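Alholm Community Hall Association
Minutes of the general meeting, May 26, 2024

Chair: Piroska Katona
Quorum: met, 42 members present.

1. Previous minutes
Accepted as circulated. One correction: the roof quote came from Lengyel, not Workeck.

2. Kitchen hire
The kitchen rate stays at $40 per session. Hirers have asked for cutlery to be included. Moved that cutlery be supplied at no extra charge and that hirers wash and sort it before leaving. Carried.

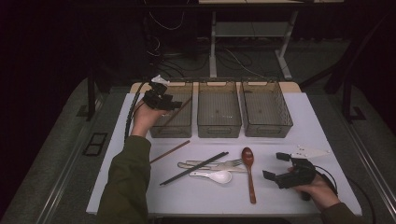 Item 2: mesh baskets, side by side on the white table.

The hire form will be amended to list cutlery under "Included". Breakages remain at the hirer's cost. The bond is unchanged at $70.

3. Hot water unit
Workeck inspected the unit in May and reported scale in the inlet valve. Replacement of the valve was recommended, with labour quoted at $124. Parts are extra and the price is to be confirmed. Moved that the work proceed once the parts price is received in writing. Carried, one against.

Members asked whether the unit could be put on a timer. Referred to Workeck for advice.

4. Cutlery storage
Discussion of drawers versus open baskets. Drawers would need a new bench unit and have not been costed. Open baskets were preferred for the trial period. Labels to be attached to the handle end. Chopsticks to be kept apart from metal cutlery.

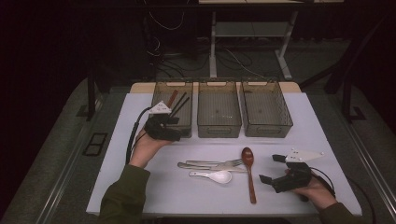

Item 4: chopsticks in the left basket.

5. Car park lighting
The west light is still out. Lengyel has advised that the fitting is no longer made and has offered a substitute in grey. Colour accepted. Price to come to the next meeting.

6. Prultudia evening
The organizers of the Prultudia evening have asked for the hall and kitchen at the member rate. Approved, subject to the usual bond. Soup will be served, so the ceramic spoons are to be left out for them.
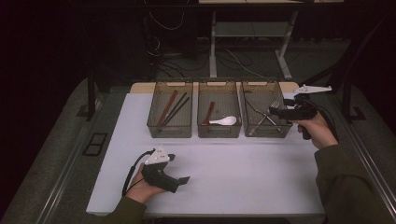 7. Other business
The side door sticks in damp weather. To be planed. The key register is to be checked against the keys held before the next meeting.

Meeting closed.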